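Facilities Help Desk, Nerdale office
Ticket: Desk wastebasket, liner keeps slipping
Opened by: Edgardo Fajardo
Date: 4 November 2021
Status: Resolved

Problem
The liners in our small white bins keep sliding down inside. Toss in a snack wrapper or a balled-up napkin and the whole edge goes with it, then you're fishing trash out by hand. It started in October when we switched over to the Tredident bags. We have a case of 1,000, so I'd love to make these work!

Tried first
Knotting the slack at the back. Held fine until the bin was half full, then the knot pulled through.
Tape on the rim. Stayed put, but tore the bag when I went to change it.

What worked
Fold the bag a lot farther down the outside than you'd think. I used to leave a skinny little cuff, and now I pull a good long flap over the front and let the extra droop wherever it likes. It doesn't have to be even.

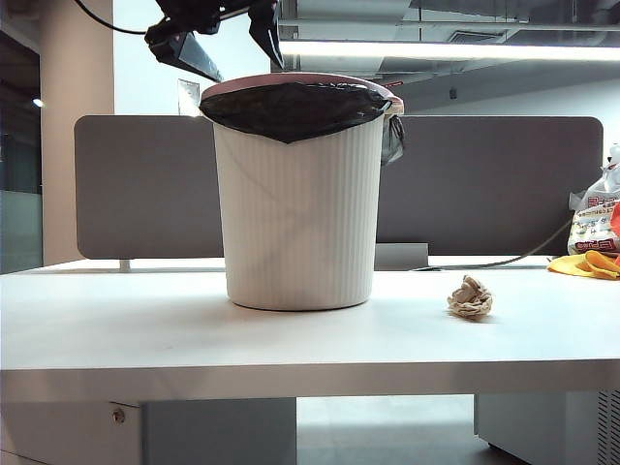
I also push the bottom of the bag all the way down before folding, so there's no air trapped under it (that was half the trouble, I'm pretty sure). Put the bin up on the desk while you do this. So much easier than crouching!

Ran it this way at 6 desks on the Bautista side for 2 days, and not one liner dropped. I'm thrilled.

Reply from Nurnard Supply
Glad the long fold did it. The next size up is also in stock if you want more overhang.

Edgardo Fajardo
Thanks! We'll finish this case first. Please add the folding steps to the supply closet sheet and close the ticket.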